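Drutton Night Stay – progress report to the Nomura Fund
May 12, 2025

3 shares
0 comments

Summary

The Night Stay gives relatives of long-stay patients at Drutton hospital somewhere to sleep within walking distance of the wards. Your grant pays for rent, laundry and part of the booking post. Spending is within budget on all headings except laundry, which is explained further down.

Use of the rooms

We now have five rooms open, against four at the last report. In the period 33 families stayed with us. Most came from the villages north of Drutton, where the last bus back leaves before evening visiting ends. The longest stay was 90 nights, for a parent with a child on the renal ward. We had set a limit of 60 nights and waived it in this case. We would like to discuss whether the limit should stay in the written rules.

Demand is uneven. Midweek nights are easy to fill and Sundays often stand vacant. The ward clerks still ring us directly, although the online form has been working since February, and this has led to two double bookings. Both families were housed, one of them at the Grerkar guest house at our cost.

Laundry

The contract with Juneo began in the second month of the period. The price per load is lower than we paid before, but we are sending more loads. Short stays are the reason – a room that changes hands three times in a week needs three full sets of linen. The overspend stands at about 5 per cent of the heading. We have moved money across from printing to cover it and are not asking for more.

We have also replaced the old white sheets, which had gone thin, with coloured fitted ones.

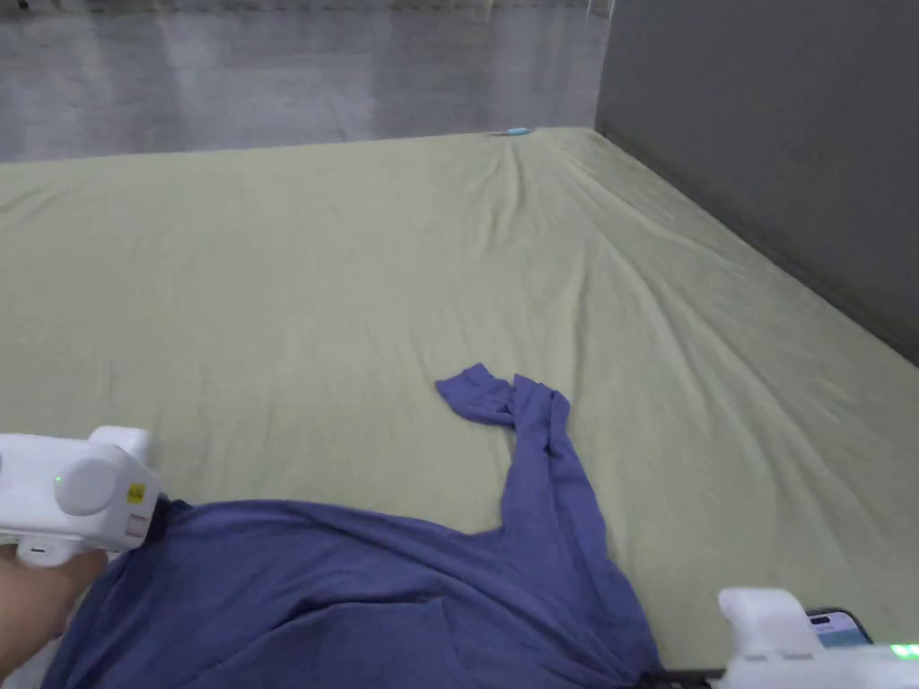
Fitted sheet in pale yellow-green, on a bed against the wall.

Repairs

The shower on the first floor was out of use for nine days while we waited for a part. The landlord has agreed to look at the pipework in July. The fire alarm was tested and passed. The kitchen window still does not close fully and has been reported twice.

Next period

We plan to move all bookings to the online form, with one phone line kept for urgent requests at night. The ward clerks will be shown how to use it at their June meeting. We also need a decision from you on the car park permits, as the present ones run out at the end of July and the hospital wants the renewal form a month ahead.

3 shares
0 comments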